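Skenstead Allotment Rainfall Records

Search this site Go
Reading time: 2 minutes
Print | E-mail a link

## What the files hold

Daily rainfall readings from two gauges, one at Mevach and one at Tam. The Mevach file has 461 rows and the Tam file has 421. Readings are in millimetres, taken at nine in the morning by Ivone Rocha or Pao-chu Siu.

## Layout

Each row gives the date, gauge name, reading and initials. A blank reading means the gauge was not checked. A zero means no rain. Snow was melted before measuring.
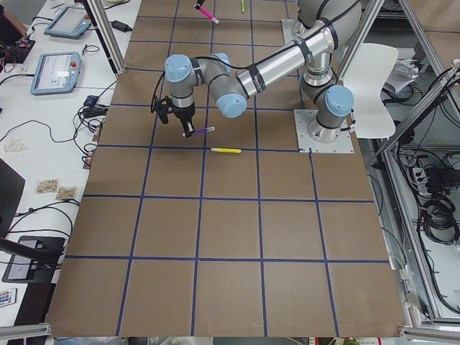
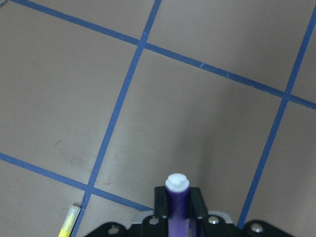
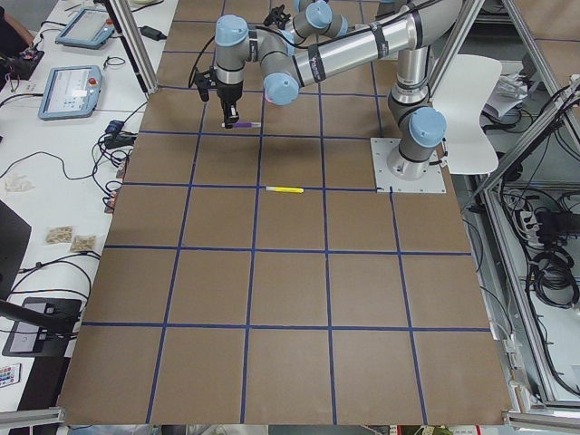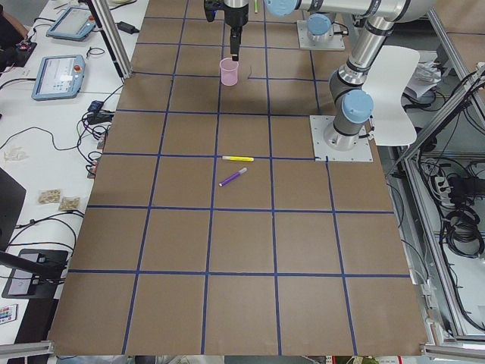
Blue tape grid on brown.

## Known problems

- The Tam gauge was moved to the Pirnlow side of the path in October. Do not compare totals across the move.
- Trace amounts were entered as 0.1 at Mevach and as "tr" at Tam.
- Some initials are missing.

## Use

Free to copy and share. Please say which version you used. Last revised 1 September 2018.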